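Whiteboard cleaner: does any of the expensive stuff beat plain rubbing alcohol?

iltstead_jadwiga
Posted 09/11/2025
Our tutoring center got pitched Wavero board cleaner again. The rep says one bottle "restores" a surface and pays for itself by December. I've heard that kind of thing before. We went through 4 bottles of Rampersad last year and the boards looked about the same as when I wiped them with water and a rag. Has anyone compared them side by side, or are we all going on the label?

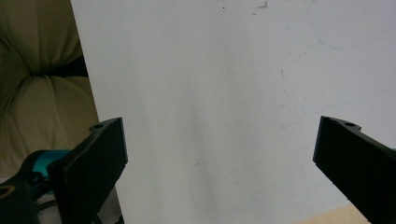 White board, brown specks near the top and a faint blue line on the right.

Specks like those are what I'd want a cleaner to deal with. Marker dust I can handle myself.

sobczak_r
Restores what? If the coating is worn, it's worn. No liquid puts it back. I'd ask the rep what's in the bottle and watch him change the subject.

matar719
I'll disagree a little. I've used Wavero for two semesters and old ghosting does come up faster than with alcohol. Is it worth the price? Depends how many boards you have.

sobczak_r
Faster by how much, though? Did you do half the board with one and half with the other? Same rag, same marker, same age of ink?

matar719
No, I cleaned a board because I had a class coming in. I'm telling you what I saw. 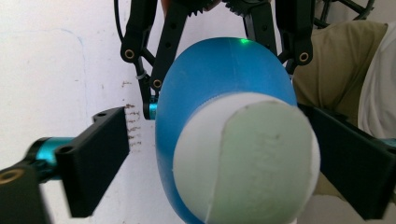

And before you say it, yes, I know a fresh rag makes a difference. I changed rags both times. I still think there's something to it, but I wouldn't bet my budget on it.

iltstead_jadwiga
The budget is the problem. The pitch says "tested on over 3,000 boards" and there's no link, no lab, nothing. Tested how? Wiped once and counted?

czeslaw_k
Dretholm used to print the same kind of claim. I wrote and asked for the test and got a coupon.

sobczak_r
Sounds right. Try alcohol on a corner first — some cheap painted boards go dull with it — and keep your money until somebody shows you a real comparison.

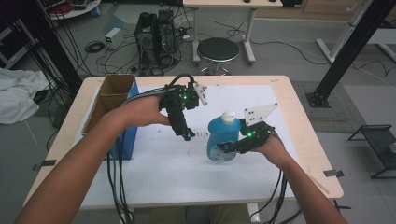 Iwona Wasilewska
Alcohol isn't free of trouble either. It dried out the surface on two of ours and now every marker stains. I went back to water with a drop of dish soap, and I don't trust either side of this argument much.

matar719
Dish soap leaves a film. Markers skip on it.

Iwona Wasilewska
Only if you don't rinse.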